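The long way round to a tidy kitchen drawer

I have moved house with the same box of odds and ends three times now. It says MISC on the side in my own handwriting, and underneath, in different pen, it says MISC again. When I finally unpacked it in the new flat in Tremport, just before Christmas, I found a bicycle bell, a bag of curtain hooks, two tape measures and a phone charger for a phone I gave away when I was still living with my sister.

So this spring I decided to sort the lot. The whole flat! Every drawer, every shelf, the horrible cupboard over the boiler. I started on Tue 15 April with a pot of tea and a great deal of confidence, and by lunchtime I was sitting on the hall floor reading old birthday cards.

I should say that I come from a family of keepers. My gran saved string. She had a tin for long bits and a tin for short bits, and my mum (who thinks of herself as ruthless) still has both tins. I used to find this funny, and then I found a carrier bag in my wardrobe with six other carrier bags inside it, all folded into triangles.

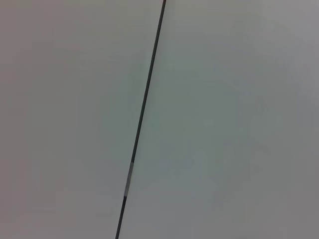
Start small, they said

All the books tell you to begin with something easy, and most of them suggest socks. I did socks and it was fine, I felt marvellous for an hour. What I wasn't ready for was the kitchen drawer. You know the one. Mine had takeaway menus, birthday candles, a key that fits nothing, rubber bands that had gone sticky, and the instructions for a toaster I don't think I ever owned.

I tried doing it the strict way, with everything out on the table and three piles: keep, give away, bin. The trouble is that I'm a ditherer, and I soon had a fourth pile called "hmm" which was bigger than the others put together. I ate my tea next to the hmm pile for most of a week.

What helped in the end was a baking tray. I'd fill it with bits from the drawer, sit down in front of the radio and deal with that one trayful, and then stop, even if I felt like carrying on. It's slow going but you don't end up with your whole life on the carpet at ten at night, wondering where you're supposed to sleep.

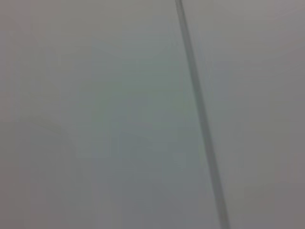 Long, thin and straight: the awkward shape in any clear-out.

Then came the shopping, and I fell straight into it. There's a shop in the old market hall called Kiiskinen that sells nothing but things to put other things in, and I went in for one drawer divider and came out £555 lighter. I'm not proud of it. I'd bought stacking trays, a set of jars with cork lids, a shoe rack that only holds flat shoes and a wall unit from Sorari that turned out to need a much bigger wall. I took most of it back on the Saturday and they were very nice about it. My refund came to £470, and I've told my mum it was all of it.

The lesson (if you want one) is to sort first and shop afterwards. When I'd cleared out properly, I needed far fewer containers than I'd thought, and half of those I had already. Biscuit tins are brilliant. So are the cardboard boxes that boots come in, and those little trays you get mushrooms in, once they've had a wipe.

I did keep some baskets. I like a basket for the things that get picked up and put down all day, as you can throw stuff in from a distance and it still looks as if you meant it. Scarves, post, the dog's lead. A lid is fatal in my house, because the moment something has a lid I'll put the scarf on top of it and there it stays until summer. 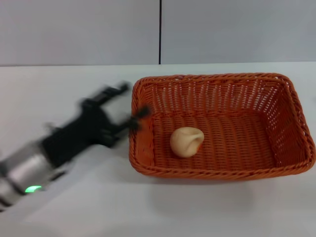
Paper was the worst of it by miles. I had bank statements going back to a bank that's since changed its name, and an entire folder on a boiler we had in the old place. A neighbour put me on to Preveo, a local outfit who come round with a van and shred it outside your door while you watch, and I can't tell you how cheering that is. I stood on the pavement in my slippers. The driver let me choose which bag went first and I picked tax.

Photographs I haven't touched. I did open one envelope, and it was all of a caravan holiday in the rain, with my dad asleep in every other picture, and I put it back where I'd found it. They've got a shelf of their own now, which is more than they had before, and I'll do them next winter when the evenings are long. Or the one after.

As for the rest, the flat isn't perfect and I don't suppose it will be. The boiler cupboard still needs a shoulder against it. But I can open the kitchen drawer with one hand, and last week I needed a birthday candle and found it straight away, in the mushroom tray, next to the key that fits nothing. I did try to throw that key out. I got as far as the bin with it, twice, and then I thought about Gran's string and put it back.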